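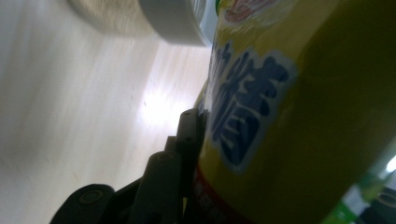

파란 한자가 인쇄된 황록색 용기

Wakeo 공유부엌 식품 표시 번역 사업
중간 진행 보고
수신: Guter 지원사업 담당 Jolán Nyitrai
작성 시점: 2020년 12월

1. 보고 범위

지난 8월 중간 점검 이후의 진행 상황을 정리한다. 사업의 목적은 공유부엌 이용자가 수입 식재료의 원재료명, 알레르기 유발 성분, 보관 방법을 한국어로 확인할 수 있게 하는 것이다. 번역 카드 제작, 보관장 정비, 이용자 교육의 세 항목으로 나누어 적고, 예산과 다음 기간 계획은 뒤에 붙인다. 8월 점검 때 지적받은 사항은 해당 항목 안에서 답하였다.

2. 번역 카드 제작

이번 기간의 목표는 카드 40종이었고 24종을 완료하였다. 완료된 카드는 장류, 식초, 기름, 분말 조미료가 대부분이다. 남은 카드는 절임류와 건어물인데, 같은 이름의 제품이라도 제조사마다 원재료 표기 순서가 달라 초안 작성에 시간이 더 걸리고 있다.

초안은 공유부엌 실무진이 작성하고 Zonder에서 감수한다. 감수는 원래 일주일 안에 회신받기로 하였으나 10월부터 회신이 늦어졌다. 감수 인력이 한 사람으로 줄었고 중국어와 터키어 원고가 같은 시기에 몰렸다. 현재는 언어별로 제출 주간을 나누어 보내고 있으며, 이 방식으로 바꾼 뒤에는 밀린 원고가 더 늘지 않았다.

카드 양식은 한 차례 수정하였다. 처음 양식은 원재료명을 앞면에, 알레르기 성분을 뒷면에 실었다. 이용자들이 뒷면을 잘 넘겨 보지 않는다는 의견이 있어 알레르기 성분을 앞면 맨 위로 옮기고 글자를 키웠다. 이미 배포한 카드도 새 양식으로 다시 출력하였고 옛 카드는 회수하였다. 회수되지 않은 것이 일부 있을 수 있어 보관장 점검 때마다 확인한다.

용어 문제도 남아 있다. 한자로 표기된 첨가물 이름은 국내에서 쓰는 명칭과 일대일로 맞지 않는 경우가 있다. 뜻이 분명하지 않으면 카드에 원문을 그대로 적고 옆에 '확인 중'이라고 표시한다. 추정한 번역은 싣지 않는다. 이 원칙은 Sarıgül 분소에서도 똑같이 적용한다.

3. 보관장과 조리 공간 정비

본소 보관장은 9월 말에 다시 배치하였다. 전에는 들어온 순서대로 넣었으나 지금은 식품 종류별로 칸을 나누고 칸마다 번역 카드 꽂이를 달았다. 덜어 담은 식재료에는 품명, 개봉일, 원래 제품의 소비 기한을 적은 종이표를 붙이게 하였다. 종이표는 물기에 약해 글씨가 번지는 일이 잦았고, 11월부터 방수 용지로 바꾸었다. 단가는 올랐지만 다시 쓰는 수고가 줄었다.

Sarıgül 분소는 임대 계약이 늦어져 10월 중순에야 사용을 시작하였다. 냉장 설비는 들어왔으나 환기 공사가 끝나지 않아 가열 조리는 아직 하지 않는다. 당분간 식재료 보관과 교육 장소로만 쓴다. 건물주는 환기 공사를 다음 달 안에 마치겠다고 하였고, 서면 일정은 아직 받지 못하였다.

교육용 탁자는 벽에서 떼어 양쪽에서 쓸 수 있게 하였다. 거리두기 지침에 맞추면 한 번에 앉을 수 있는 인원이 많지 않아 조리대보다 탁자 쪽의 활용도가 높다.

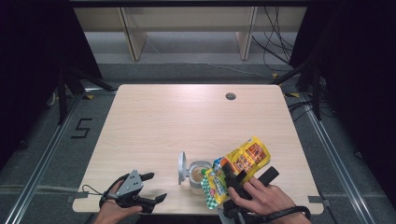 밝은 나뭇결 상판의 탁자. 오른쪽에 배선 구멍이 있다.

4. 이용자 교육

교육은 9회를 계획하였고 방역 단계가 올라가면서 뒤의 두 회를 전화 상담과 우편 자료로 바꾸었다. 대면 교육에서는 자기 집에 있는 식품 포장을 가져와 표시 사항을 함께 읽었다. 참여자 대부분은 소비 기한은 스스로 찾을 수 있었지만 보관 온도와 개봉 후 사용 기간은 찾기 어려워하였다. 글자가 작고 제조사 주소와 한 문단에 붙어 있는 경우가 많다.

알레르기 성분에 대한 질문이 예상보다 많았다. 땅콩과 갑각류를 묻는 경우가 대부분이고, 어린 자녀를 둔 가정에서는 메밀도 자주 물었다. 교육 담당자는 의학적 판단을 하지 않으며, 증상이 있었던 이용자에게는 진료를 권하고 포장을 버리지 말라고 안내한다.

전화 상담은 대면보다 효과가 떨어졌다. 포장에 적힌 글자를 말로 설명하기 어렵고, 원문을 읽지 못하는 이용자는 어느 줄을 묻고 있는지 전하기도 힘들다. 이용자가 포장을 사진으로 보내면 다음 날까지 답하는 방식을 11월에 시작하였다. 아직 이용이 적어 성과를 말하기는 이르다. 사진 문의의 상당수는 이미 카드가 나온 제품이어서, 카드 목록을 문자로 먼저 보내는 방법을 검토하고 있다.

우편 자료는 쉬운 한국어로만 만들었다. 모국어 자료를 원한다는 요청이 있었으나 이번 기간의 번역 예산으로는 감당할 수 없었다.

5. 예산 집행

인쇄비와 용지비는 계획보다 많이 썼다. 양식 변경에 따른 재출력과 방수 용지 구입이 주된 원인이다. 초과분은 대면 교육 축소로 남은 다과비와 교통비에서 충당하였고, 항목 간 전용은 사전에 승인받았다. 감수비는 약 2개월분이 아직 청구되지 않았다. Zonder의 청구서가 들어오는 대로 집행 내역을 고쳐 제출하겠다.

Sarıgül 분소의 임차료는 사용 개시일부터 계산하여 지급하였다. 계약 지연 기간의 임차료는 없다. 환기 공사비는 건물주 부담이며 이 사업의 예산에 포함되지 않는다. 영수증 사본은 별도로 보낸다. 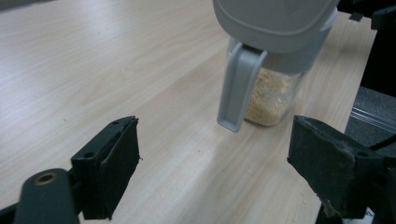
Wakeo 소식 제9호 | 24쪽

6. 다음 기간 계획

가장 먼저 남은 카드를 마친다. 절임류를 앞에 두고 건어물은 그 뒤에 진행한다. 건어물은 포장 없이 무게로 파는 물건이 섞여 있어 표시 사항 자체를 확보하지 못한 것이 있다. 판매처에 원산지와 첨가물 자료를 요청하였고, 자료가 오지 않으면 해당 품목은 목록에서 빼고 Guter에 알리겠다.

보관장은 한 달에 한 번 점검한다. 점검자는 종이표가 없는 용기를 따로 모아 게시판에 알리고, 일주일이 지나도 찾아가지 않으면 폐기한다. 폐기 기준에 대해서는 이용자 사이에 의견 차이가 있었다. 건조 식품까지 일주일로 묶는 것은 지나치다는 의견을 받아들여, 건조 식품은 다음 점검일까지 두는 것으로 바꿀 예정이다.

교육은 방역 지침을 보아 대면 재개 여부를 정한다. 재개하더라도 회당 인원은 지금 수준을 유지한다. 분소에서 가열 조리가 가능해지면 저염 조리 실습을 붙일 생각이지만 일정은 환기 공사에 달려 있어 이번 보고에는 적지 않는다.

7. 협의 요청 사항

감수 인력을 추가로 확보할 수 있는지 검토를 요청한다. Zonder 외에 터키어 감수를 맡을 곳을 찾고 있으며, 단가가 달라질 경우 예산 변경 승인이 필요하다. 모국어 우편 자료의 제작비를 다음 기간 예산에 넣을 수 있는지도 함께 문의한다.

성과 지표 가운데 '카드 이용 횟수'는 측정 방법을 바꾸었으면 한다. 지금은 이용자가 카드를 꺼낼 때마다 기록지에 표시하게 되어 있는데 빠뜨리는 경우가 많아 수치를 믿기 어렵다. 분기마다 짧은 설문으로 대신하는 안을 첨부하였으니 Jolán Nyitrai 담당의 의견을 기다린다. 회신을 받을 때까지 기록지는 그대로 쓴다.

첨부: 카드 목록, 수정 양식, 설문안, 예산 집행표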